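Thread on the gray divided bin and getting the tape and scuffs off it. Long one, I'll post as I go.

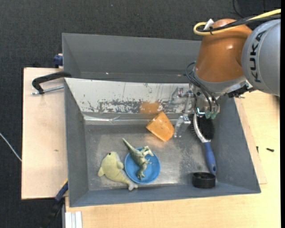 I've had it on the wood table all month. May is when I go through the storage stuff and decide what gets cleaned, what gets fixed and what goes out.

Bin basics for anyone new. Gray, flared walls, one compartment at the back and one at the front, with a sloping off-white panel between them. The back stays clear. Small things go in the front.

The panel takes the worst of it. The lower half has a wide band of dark scratches and chips, right at the height where cups and cans rub when you lift them out. The upper part has thin dark lines that look like drips. I treat those two as separate jobs.

Drips first. Warm water, dish soap, microfiber cloth. Wipe down, rinse the cloth, wipe again. If a line feels raised under your fingernail it's residue and more soap is worth trying. If it feels flat it's probably a stain and soap won't do much.

Second pass is Vestent, the citrus cleaner in the squat bottle. Spray the cloth, not the panel, or it runs down and pools under the tape. Leave it a minute. Wipe with clean water after.

Don't use the green side of a kitchen sponge. I did that on an older bin and the whole panel went cloudy.

Tape next. There's a strip of clear tape or film along the base of the panel on the left. It's wrinkled now, and wrinkled tape collects crumbs and dust.

To get it off: hair dryer on low, start at one end, pull back flat against itself and go slow. If you pull straight up it tears and you spend the evening picking at slivers. Plastic scraper for whatever stays. An old gift card does the same thing.

Glue left behind comes up with a bit of cooking oil on a paper towel. Then soap again to get rid of the oil.

Dark scratches are usually one of two things. Some are marks left on top by whatever rubbed there, and those come off with a melamine sponge and light pressure. The rest are real gouges. You can soften the edges of a gouge but you can't get rid of it.

For the ones you want to soften, 3000 grit wet paper. Keep it wet, small circles, check often. It takes the roughness down so dirt doesn't catch as easily. It will still look used. I'm fine with that.

Chips I leave alone unless there's a sharp edge. If there is, one or two strokes with a nail file.

Ramil Salazar asked me whether it's worth painting the panel. I wouldn't. Paint in a bin that gets things dropped in it starts flaking, and then you have flakes in with your stuff. If you want a fresh surface, cut a sheet of thin plastic and lay it over the panel so you can swap it.

On liners - I tried shelf liner on the front floor of another bin. Grippy kind. Cups stood up nicely but it held every bit of grit and I was taking it out to wash all the time. I've gone back to the bare floor. The floor in this one is worn, with scuffs and speckled scratches, more of them toward the right. It still wipes clean so I don't worry about it.

The orange cup lives in the front compartment. I use a bright color on purpose. Gray on gray disappears and I've knocked over enough pencils and clips to know.

How I do the refill when the cleaning is finished. Heavy things down first, then cups, then anything flat against the wall. Nothing taller than the panel. If it's taller than the panel it belongs on a shelf.

I own 4 of these. They don't all get cleaned at once, I'd have nowhere to put the contents. One on the table, the rest stay in service.

Labels: I write the bin's number on masking tape on the outside, never on the inside. Ryan Furnival prints his and they look much better than mine, but I can never be bothered to get the label maker out.

Somebody asked where to get replacement dividers. Nestumel in Sarnlow cuts plastic sheet to size if you bring a cardboard template. Make the template from the actual bin. The walls flare, so a straight rectangle leaves a gap at the top on both sides. I learned that with my first one.

For the slope, trace the side wall onto the cardboard as well. It takes ten extra minutes and saves a second trip.

Drying: upside down on two strips of wood so air gets under. I leave mine overnight. If you put new tape down on a damp base it lifts at the corners right away.

I'm not sure I'll put new tape on this one. If the base of the panel sits tight without it, I'll leave it off. If small stuff slides under, I'll use one short piece, pressed down flat with the gift card.

Next bin up is the one with the batteries and string in it. I'll add to this thread when I get to it.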